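Plurideo Mobile Exam Station
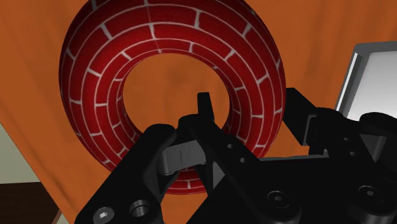
Overview

The Plurideo is a folding exam station for community health teams that see patients away from the main clinic. It opens into a padded exam table with a work surface on one side, a locking supply drawer underneath and a privacy screen that pulls up from the foot end. Closed, it rolls like a big suitcase and stands upright in a closet.

We started building it in 2019, after a string of conversations with outreach nurses who were doing blood pressure checks and foot exams in church halls, school cafeterias and packing sheds. They were working off folding banquet tables. The tables wobbled, patients had trouble climbing onto them, and every trip meant hauling three or four separate boxes. We loved those conversations (some of them went on well past dinner!) and a lot of what people told us is still in the product today.

What you get

Exam table with a lift-up backrest, 5 positions
Fold-out work surface for a laptop, charts or a vaccine tray
Locking drawer with removable dividers
Pull-up privacy screen, washable
Step with handrail, fits either side
Paper roll holder
Rolling base with foot brakes
Cover for travel and storage

Getting on and off

This is the part we are proudest of. The table sits low when you first open it, so an older patient or someone with a sore hip can sit down the way they would on a bed at home. Once they are settled, a foot pedal brings the table up to working height. The lift is manual and very quiet. There is no motor, no battery and no cord to trip over.

The step is there for children and for anyone who would rather climb up. It hooks onto the rail and locks with a click. If it hasn't clicked, it isn't on, so please listen for it.

The backrest

Lift the backrest by hand and it catches at each of its five positions on its own. To lower it, squeeze the bar behind the headrest and guide it down. Position one is flat. Position three is the one most teams use for talking, because the patient can look at you without straining. Position five is nearly upright and works well for ear and throat checks.

Cleaning between patients

The padding is one piece with no stitching on top, so there is nowhere for spills to settle. Wipe it down with whatever hospital-grade disinfectant wipes you already use, and let the surface stay wet for the time printed on the label. The work surface and drawer front can be cleaned the same way.

The privacy screen comes off with 8 snaps. Machine wash it on warm and hang it to dry. Please don't put it in the dryer – the fabric will shrink a little and the snaps stop lining up.

Setting up

Park the station where you want it and press both foot brakes.
Take off the cover and unhook the strap.
Pull the gray handle toward you until the legs swing down.
Check that both leg locks show green.
Raise the work surface and slide the support arm under it.
Pull up the screen if you need it.

One person can do all of this. It's a lot nicer with two the first time, and after a couple of clinics it becomes second nature. Folding up is the same list backward, with one extra thing to remember: empty the work surface before you drop the support arm. Pens travel a surprising distance.

Floors and doorways

The wheels are soft rubber and don't leave marks on gym floors, which has made us popular with school principals. They handle carpet, tile, smooth concrete and short stretches of packed dirt. Gravel is harder going. For gravel lots we suggest the Fesar wheel kit, which swaps the two rear wheels for larger ones and takes a few minutes with the wrench in the drawer.

The folded station goes through a standard interior door. It also fits in the back of most cargo vans lying flat or standing up. If it stands, strap it to the wall of the van. The two loops on the side are there for that purpose.

Accessories

Usen lamp. A bendable exam light that clamps to the side rail. It has a warm and a cool setting, and charges from any USB outlet. Great for foot exams and wound checks.

Zhuravel organizer. A set of hanging pockets that attaches to the back of the work surface. Gloves, gauze, tongue depressors and forms all have a home, and the whole thing lifts off so you can restock it at the clinic and carry it out full.

Fesar wheel kit. Larger rear wheels for rough ground, with a carry bag for the standard pair.

Replacement screen. Comes in blue, sage or sand.

Extra step. Handy if you run a family clinic and want one on each side.

All of the accessories fit every station we have made, including the very first ones. If you have an older Plurideo and the drawer sticks a bit, ask us for the new runners as well. They are a simple swap and they make a big difference.

Good to know

The station is made for exams, vaccines, screenings and health education visits. It isn't meant for moving patients, so always help the person off before you release the brakes. It is also not rated for outdoor storage. A covered porch for the afternoon is fine, but bring it inside overnight.

Oil the pedal joint once a year. We do ours in May, before the summer outreach season gets busy, and a drop is plenty. A small bottle comes in the drawer.

Questions we hear a lot

Can we borrow one before we buy?
Yes, and we really like it when people do. We keep loaner stations for clinics and nonprofits. Take one out to a real event, let your team get used to it, and send it back with notes. Blunt notes are welcome.

Does it come assembled?
Everything except the paper roll holder, which snaps on without tools.

Can we add our clinic's name?
The cover and the screen can both be printed. Send us your logo and we will show you how it looks before anything gets made. Bilingual printing is no problem.

How long is the warranty?
The frame, legs and lift are covered for 9 years. The padding, wheels and screen are covered for 5. If a part fails, we mail the replacement first and sort out the old one afterward, so you don't have to cancel a clinic day over a caster.

Do you offer training?
A short printed guide comes with each station, in English and Spanish, and we are glad to do a video call with your team. Calls are usually at 8 in the morning or over lunch, but tell us what works for you and we'll do our best to fit around your patient schedule.

Ordering

Stations are built to order. Let us know your screen color, which accessories you want and whether your building has a loading dock or just a front door. If you are paying with grant money and need a written quote with separate lines for equipment and supplies, mention it in your message and we will set it up that way.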